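Proyecto Zorero: informe de avance para la Fundación Gramach
Salas de estar de préstamo, balance hasta agosto
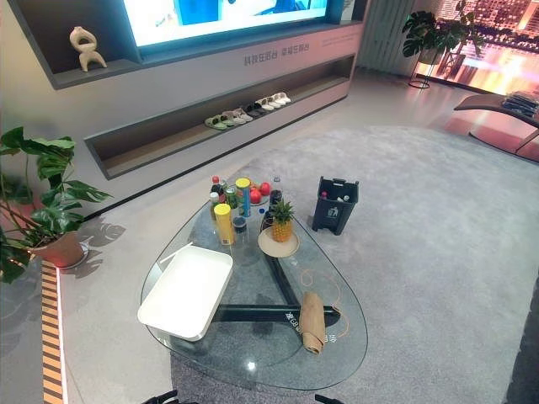

Antes de entrar en cuentas queremos darles otra vez las gracias, porque sin la ayuda de ustedes este espacio seguiría siendo un local vacío con mucha ilusión y poco más. La sala grande ya está montada y se usa todas las semanas, ¡y qué gusto da verla con vida!

Como recordarán, la idea era que las familias que estrenan casa pudieran practicar en un salón de verdad: recoger una mesa, guardar lo que sobra de la merienda, doblar un paño y encontrarle su sitio. La mesa de centro, de cristal y con la base negra, ha resultado la pieza más querida de todas. Teníamos nuestras dudas con el cristal (las huellas, los golpes, lo de siempre), pero los bordes redondeados nos tranquilizaron y la alfombra gris claro abriga mucho la sala. Sobre la mesa vamos dejando bebidas, algo de picar, fruta, una bandeja blanca, y cada grupo decide qué se queda y qué se va. La piña en su plato casi siempre se queda, cosa que nos hace mucha gracia.

En estos meses hemos celebrado 14 talleres, con 99 inscripciones y 80 asistencias completas. Nos faltan 25 plazas para llegar a lo comprometido, y confiamos en cubrirlas con los grupos que nos deriva el centro Jugah.

Queda pendiente el armario de Skako, que llega con retraso; mientras tanto guardamos los paños en cajas, un poco apretados. El gasto va dentro de lo previsto y les mandaremos las facturas con el próximo informe.

Un abrazo de todo el equipo de Zorero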